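4.2 Boards, trays and the edge of the table

I went into this part of the study thinking I'd be writing about chairs. Saskia Cartwright had warned me off it early on (she'd sat through the Grivport visits and said people there talked about nothing but their tables), and she was right, so tables it is.

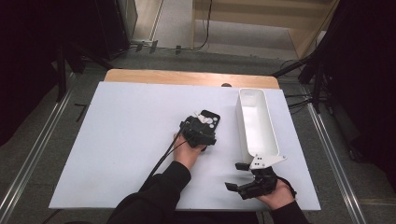
The thing that kept coming up in the Lowther interviews was the loose board. People like a table they can change without buying a new one, and a big flat sheet laid on top is the cheapest way of getting there. We had 40 participants keep a workspace diary through June, and between them they wrote 1191 entries. I read every one of those, some of them twice, and I was surprised how much feeling went into the subject! One person at Pernonura called her board "my clean page" and got quite cross when a colleague left a mug on it.

Coverage is where the differences start. Some boards are cut to fit the table exactly, and some, like the large white one in Figure 7, take up most of the top and leave a strip of pale wood showing along the far side. I'd assumed the leftover strip would be dead space. The diaries say otherwise - it collects the small stuff, the bits that don't belong to the job in hand but haven't gone home to a drawer either. Figure 7 has one small dark rounded item sitting right where board meets wood, and I've come to think of that line as the table's windowsill. Jarrah Treloar wanted to call it the "marginal holding zone" in our coding sheet. We went with "sill".

Then there are the trays. Long narrow ones divided our participants more than anything else on the table. Laid side to side they make a sort of fence, and you end up reaching over them all day. Turned the other way, running from the back of the board towards the person as in Figure 7, they keep the middle clear and one end stays close to the hand. Eleven of our diary keepers tried both directions, and 7 of those settled on front to back. It's a small group and I wouldn't hang too much on it, though it does match what I do at my own desk (so factor in my bias as you like).

Colour got less attention in the diaries than I expected. A white tray on a white board looks tidy, but two people at Flollitz grumbled that pale things vanish against it, and one of them ran a stripe of tape along the rim of hers so she'd stop knocking it. Cables were a bigger gripe. They cross the board, they drop off the side, and they drag whatever's light along with them. We coded these under "surface interruptions" together with sleeves, elbows and paper, which in hindsight was too broad a bin. I've split them out again for the comparison of rooms in Section 4.3, where the carpeted floors get their turn as well.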